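Tables, and what we're doing about them

Quick one this month as I'm typing between the school run and the Jarby delivery. Sorry if it reads that way.

So the tables. You'll remember we had a moan in the last newsletter about the state of the tops in the Dunmore room – rings, glue, biro, the lot. Well, the first lot are cleared off and looked at properly, and they're better than we feared. Not perfect. Better.

Biggest job was getting everything off them. Two years of stuff. Boxes of raffle prizes, the old urn, a stack of Revden parish maps that somebody will want the minute we bin them (we haven't binned them, they're on top of the piano). Then a wipe with warm water and a drop of washing up liquid, cloth wrung out hard, and dried straight off with a tea towel. No sprays please. The spray in the kitchen cupboard is for the cooker and it leaves a film on wood that you then have to get off again, ask me how I know.

Always go with the grain. Sounds fussy but on a pale top like these every cross-ways scrub mark catches the light from the windows, and once you've seen one you see them all. The grain is lovely by the way, long thin lines and then a great looping bit in one corner like a map of a hill. I'd never noticed it under the tablecloths.

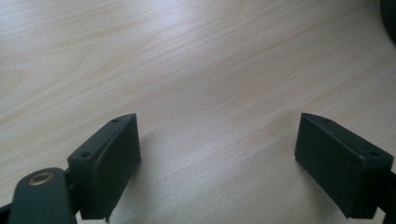 Sakda Rattanakul wrote back after the last newsletter to say please, please don't let anyone sand them. His mum's table at home was sanded by a keen uncle and went patchy, and if there is only a thin layer of nice wood on top you can go clean through it in a minute. He'd rather we lived with the marks and put the money towards felt pads and decent mats.

Fair point, and I think most of us agree. So no sanding for now. Mats it is. Given, the shop on the corner, will do us 20 cork ones at a good price if we order before December, and I've said yes. If your group uses the glue guns you need a mat AND newspaper underneath. Hot mugs too – mat, every time, even if you're only stopping for five minutes.

Reddish streaks in the wood are just the wood, so don't go at them with a scourer. If you're not sure wether something is a stain or the grain, run a finger over it, and if it's smooth then leave it be.

Still to do: the two long tables by the hatch, which have been under the jumble since spring. Need a couple of pairs of hands, any evening after 7pm, bring a soft cloth. Tea provided, biscuits if I rememeber.

Chairs next month. Some of them wobble, I know.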